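Review: the Hevareo Bench Rules pack for simulated arm work

I've been using the Hevareo Bench Rules pack since May and I like it so much that I've become the person who brings it up at lunch. It's a rulebook, a set of scene templates and a small checker program that reads your task file and complains. We do tabletop manipulation in simulation, mostly cups and other light things, and before this our good practice lived in a text file with three people's notes in it, two of which disagreed.

The rulebook is 100 pages, and it reads well! Each rule gets a page with the wording up top, then what to log, then what counts as a breach. Rule 7 is my favorite. Before any run, you write down the start pose of the arm and of every object, the surface, and what will end the run. Sounds obvious. We went back through our old cup tasks and found 673 runs with no stop condition written anywhere. I had been comparing scores across those (ouch).

The clearance chapter is the other one I'd pay for on its own. It makes you state how close the hand may come to an object you aren't grasping, and it wants a figure for the thumb as well as the fingers. Our old file measured from the palm. With two cups standing a cup's width or so apart and the thumb hanging down between them, a palm measurement tells you very little, and we'd been passing layouts that had hardly any room in them.
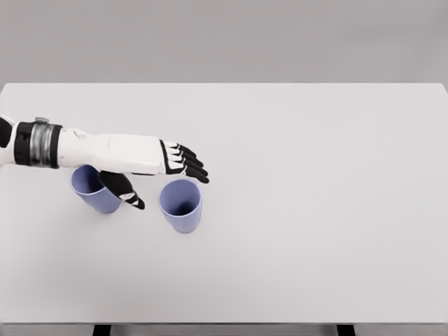 Ratallow Simulation Club | Manipulation Group | Tools and Kits

Layouts like the one with the two lavender-blue cups are where I'd suggest starting. Plain table, plain gray wall, nothing else to argue over, and the forearm passes over one cup, so you get to try the occlusion rule too. That rule says an object partly hidden from the main view must be checked from a second view or from the logged state before you score it. We never did this. Now we do it every time, and the checker won't let you skip it.

Speaking of the checker: fast, plain messages, and it quotes the rule number so you can look it up. It got through a batch of 1000 task files while I made coffee. I set ours to block on clearance and stop conditions and only warn on naming, which keeps everybody fairly cheerful.

Gripes, then. The index is poor. "Contact" sends you to "touch," which sends you back to "contact." The templates assume one arm, and the two-arm appendix is a page and a half that mostly repeats the front matter. I'd also like a clearer line between rules meant for simulation and rules meant for hardware. There's a small mark in the margin for it, and I missed it for weeks. Please don't take a clean checker report as a safety review for a physical cell, by the way. The pack says so itself, in the introduction.

We tried the Pilkington guide first, and it's fine for lab housekeeping, but it stops well short of hands and grasping. Heludis has nicer templates and no checker. If you can borrow a copy of the Hevareo pack, read Rule 7 and the clearance chapter, then run the checker on your oldest folder.

Would buy again. Ours has coffee on the cover already.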